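Visit to the Langlois School robotics open day

Our club has been running for two years out of a single classroom, and we had not seen how a larger student program does things. In November the Langlois School in Endomstead held an open day for its robotics course, and 16 of us went over on the school bus. The drive took 85 minutes, which left us just enough time for coffee before the welcome at ten.

The course takes in students from the two upper grades. They spend the fall on mechanics and basic electronics and the rest of the year on one project, done in pairs or small teams. The workshop is on the ground floor in what used to be the school kitchen. The extractor hoods are still in place and are used over the soldering benches. There are four 3D printers along the back wall, and a sign-up sheet for them that was full through the end of the month.

We started with the competition team. They had their Zeko machine on the practice field, a wheeled base with a lift that picks up rings and drops them on posts. A match lasts 2 minutes. We watched three practice runs. In the first one the lift jammed halfway up, and the team took the side panel off and showed us the belt, which had slipped a tooth. The second and third runs went through without a stop. The drivers told us they change over every week so that everyone on the team can run the robot.

After lunch we moved on to the Kamo project, and that was the part most of our members had come for. Kamo is about household chores, mainly handling clothes and bedding. The students are working with a two-finger gripper that a person holds and moves by hand, with a camera on the tool to record what it sees. The idea is to collect many short recordings of a person doing a chore and use them later to train a robot arm. The teams work in ordinary rooms at home as well as in the workshop, and a set of their pictures was up on the project board. 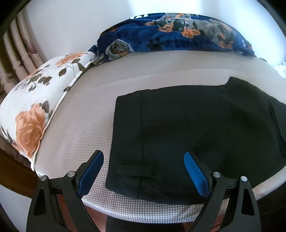
Cloth is harder than the students had planned for. A block or a cup keeps its shape when it is picked up, but a pair of pants folds in a new way every time. Dark clothing is a problem of its own, as creases and seams are difficult to make out on black fabric. One team had put together a list of garments in order of difficulty, with dish towels at the easy end and fitted sheets at the other.

Their target for the year is 60 usable recordings per chore. A recording is thrown out if a hand blocks the view or if the person stops partway to think. Every recording gets a line in a shared log with the room, the item and the lighting. We asked how much time goes into the log, and the answer was that it takes longer than the recording does.

Visitors could try a spare gripper at a table with a pile of washcloths. It takes some practice. Most of us squeezed too early and pushed the cloth away. Coming in low and closing slowly worked better. The youngest member of our group had the washcloths folded and stacked before the rest of us had managed a clean pickup.

The last stop was a question session in the library. Much of it was about money and storage. The course pays for printer filament and screws from its own budget, and teams have to ask in writing for anything larger. Finished projects are taken apart in June so the motors can be used again. We keep all of ours and have run out of shelves, so we will talk about that at our next meeting.

The bus left at four. Langlois plans a second open day in the spring, when the Kamo teams should have a robot arm running on their recordings. The sign-up list for that trip is on the club room door.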